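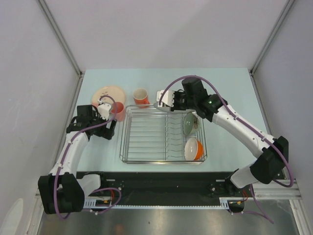 2019-10-05, rack task, both arms

Weekend run, cell to myself. Question is still whether the policy trained on mixed demos (Derer set + our own from February) beats the one trained on ours only. Same rack, same table, dishes shuffled between trials.

Settings
200 demos per policy. 30 trials each. Time limit unchanged. Bowls go in the right side of the rack where the divider wires are, plates wherever they fit.

Results so far
Mixed: bowls good. Orange one and the green one both end up on their sides in the dividers most trials, no complaints. Plates worse. Edge-on grasp with the right arm is still the weak bit, wrist comes in too high and it pinches the rim only.
Ours only: 3 trials lost to timeouts, all of them left arm dithering between the pink cup and the plate next to it. It cant seem to commit when the two are close. Moved on, logged as fails.

Action chunk: tried 33 steps instead of the default. Smoother, slower to correct. Not sure I like it. Go back before the next batch so the numbers compare.

Cables
Purple loops on both arms need another look. Left has a low loop at the elbow. Add ties, recheck at full reach.

To do
- rerun the 3 timeouts with cup and plate further apart, seperate log
- ask Willa people if their grasp labels cover thin plates
- Jelotik export script drops the last few steps of each episode, fix or pad
- score plates and bowls in their own columns, one success rate hides too much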